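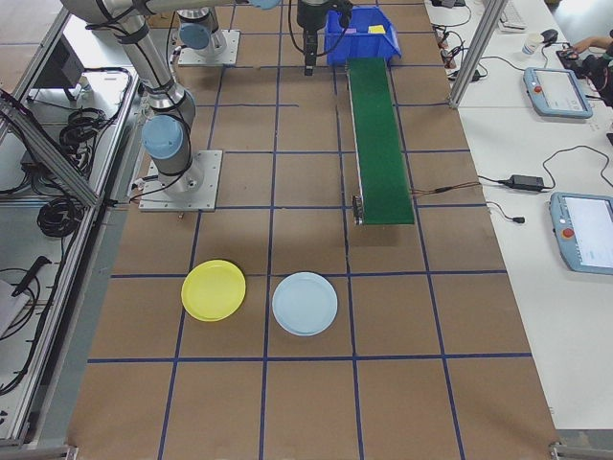 Maximiliano Lagos told us in the second week that we'd spend more time on the table than on the arms, and that we should stop being annoyed about it. We were annoyed anyway (sorry, Max!), but he was right, and so a good part of this report is about a table.

Student Projects / Shop Floor / Term Reports
Posted in April by the Cabral team

Our project, which we named Galetis after a very long argument, is a sorting station built in the shared workshop at Paltard. The idea is simple enough to explain to our parents: plates come along, an arm picks each one up, and it goes where it belongs according to its color. We had a budget of 3,250 dollars for everything that wasn't already in the workshop, and we're pleased to say we stayed under it, mostly by begging for cables.

The brown paper was our first good decision. Bare, the tabletop threw glare back at us all afternoon, and the paper fixed that for almost nothing. The blue tape grid came next. When somebody says "the yellow one is a cell too far left," everyone knows what they mean, and we can put a plate back in the same place for the next run without getting out a ruler.

Then came the plates themselves, which we thought would be the easy part! A shallow plate doesn't give a gripper much to hold. Coming straight down on the rim worked far better than coming in at an angle, and once we slowed the last bit of the approach to 20 millimeters per second we quit chasing plates across the paper.

We ran 225 pick attempts over the term and 111 of those were with the final settings. The early ones are in our Priton log, including the embarrassing ones, and anyone taking over the station is welcome to read them with a cup of coffee and plenty of patience.

Still to do: the conveyor speed is set by hand, and we'd love for the next team to tie it to the arm program. Please also relabel the power cords. We kept meaning to.

3 comments | 20 shares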